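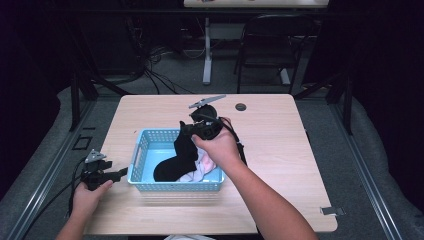
*Fig. 4. Black socks and the blue basket.*

## 4. Setting up the Dukby drying cabinet

I wrote this section after putting up my second Dukby, so it's in the order I wish I'd done things the first time (the leaflet in the box has you hang the door before the cabinet is level, and I ended up hanging mine twice). Set aside a morning. You'll want a Phillips screwdriver, a spirit level, a pencil and a towel to kneel on.

### 4.1 Picking the spot

1. Find a wall with a grounded outlet the cord can reach without stretching. Please don't use an extension cord!
2. Measure the height. The cabinet stands 143 cm tall with its feet screwed all the way in, and you need another 30 cm free above the vent.
3. Open an imaginary door. I mean it, stand there and swing your arm. Mine would have hit the light switch, so I moved the hinges to the left (see 4.3).

> **Caution:** Never push the back of the cabinet up against a curtain. The vent blows warm air for hours at a stretch.

### 4.2 Leveling

1. Lay the cabinet on its back and screw in the four feet.
2. Stand it up. It's awkward more than heavy, and I still get my neighbor Deolinda Correia to hold the other side.
3. Put the level on the top panel, side to side first and then front to back.
4. Turn whichever foot is low until the bubble settles, then tighten the lock nut by hand.
5. Give the cabinet a gentle shove at the top corner. If it rocks, go back to step 3.

Old floors can be a pain. Mine slopes toward the yard, and the front feet are out nearly as far as they'll go, but it's been steady since February.

### 4.3 Hanging the door

1. Decide which side the hinges go on. The holes are there on both sides, under little white caps you can pop out with a fingernail.
2. Fit the bottom hinge and leave the screws a half turn loose.
3. Drop the door onto the pin, hold it upright and fit the top hinge.
4. Close the door and look at the gap all the way around. Nudge it until it's even, then tighten everything up.

**Note:** The magnet strip is strong when it's new. If the whole cabinet shifts when you pull the door open, fasten the wall strap now (bag B, the one with the long screw).

### 4.4 Rails and shelf

1. Slide the rails in from the front, rounded end first, until they click.
2. Shirts go on hangers on the top rail, up to 9 of them. You can squeeze in more, but the sleeves stay damp where they touch.
3. Fit the mesh shelf at the bottom for socks, washcloths and other small stuff. I lay socks flat in a single layer, with the cuffs opened out a bit.
4. Leave a gap between the shelf load and the door.

### 4.5 First run

1. Run it empty for 2 hours on Low with a window open. It smells like a new shower curtain, and then the smell goes.
2. Let it cool, open the door and wipe down the inside with a barely damp cloth.
3. Check the lint screen. Packing dust collects there, and mine was already gray.
4. Slide the screen back in with the tab facing you. The cabinet won't start if it's in backward, and the only hint you get is a blinking green light.

Filters and cleaning are in section 5.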